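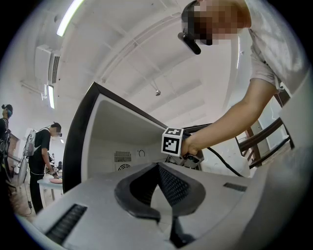

Cerevar fire blanket review: two months in a small kitchen

Posted Oct 12, 2020

Most of the news stories about kitchen fires in cafes and food courts end with someone asking why the right equipment wasn't to hand. After the one in Dramville over the summer, when a pan of oil went up at a noodle stall and two customers and a cook ended up shouting at each other about who should do what, I had a few messages asking what I keep at home. The answer was an old blanket in a drawer, under the tea towels. I bought a new one the same week.

The Cerevar is a woven glass fibre blanket in a hard red wall case, with two black tapes hanging out of the bottom. You pull both tapes down and the blanket drops into your hands. I paid full price for it at the hardware counter in Jisham and nobody at the company knows I'm writing this.

Fitting it

The case needs two screws and comes with both, plus wall plugs. The plugs are poor. One of them spun in the hole and I replaced the pair with better ones from my own box. The instructions are on a single folded sheet and are clear enough, though the drawing for the drill holes is not printed at actual size, so don't use it as a template. I held the case against the wall and marked through it with a pencil.

Put it near the door, or at least somewhere between the cooker and the way out. Mine was above the hob at the old flat, which meant reaching over the flames to get it. The new one is beside the light switch.

Using it

I haven't had a fire, so I can't tell you how it does with a real one. What I did was practise with a cold pan, several times, and then ask a few other people to do the same.

The pull is good. It takes a firm tug and both tapes release together. My old blanket had a habit of coming out on one side and sticking on the other. The fabric is stiffer than I expected and holds its shape when you carry it in front of you, so your hands stay covered if you roll the top corners back over your fingers. The leaflet shows how to do this but only in the last drawing, and I think it should be the first.

Charalambos Economou, who ran a takeaway for years and has put out more than one chip pan, tried it on my kitchen floor. He liked the weight but said the tapes were too short for someone in a hurry, and that a person with wet hands would lose one. I tried it with wet hands and didn't, but he has a point. The tapes on the Kong blanket he used at work had loops at the ends, and loops are easier to grab.

The repacking is where it falls down. The blanket has to be folded in a particular way to sit in the case properly, and the leaflet covers this in one line. My first try left a corner hanging out. It took me most of an evening to get it neat. If you want to practise, take photos of how it was folded before you pull it out. And once a blanket has been used on a fire it has to be replaced, so none of this applies then.

Size

There are two sizes. I have the larger one, and it covers my widest frying pan with plenty to spare. Hongjun Lu bought the smaller for a rented room with a single hob and finds it fine for a saucepan, but it only just covers her wok. The difference in price is small and I would get the larger.

What I'd change

The case has a window on the front for an inspection label, which is useful, but the label supplied is paper and mine has already started to curl from the steam. The red is also quite loud if that matters to you. It doesn't to me — you want to be able to find the thing.

I'd also like the basic steps printed bigger on the front. They are there (turn off the heat, cover the pan, leave it alone) but in small type, and the last one is the one people forget. Lifting the blanket too soon to have a look can start the fire again. If it isn't under control, get out and ring the fire brigade.

Is it worth buying?

Yes, if you don't have one or if yours is as old as mine was. The release works, the fabric feels solid and the case has stayed firmly on the wall with decent plugs behind it. The leaflet needs rewriting and the tapes could be longer. I'm giving it four out of five, and the old one has gone in the bin.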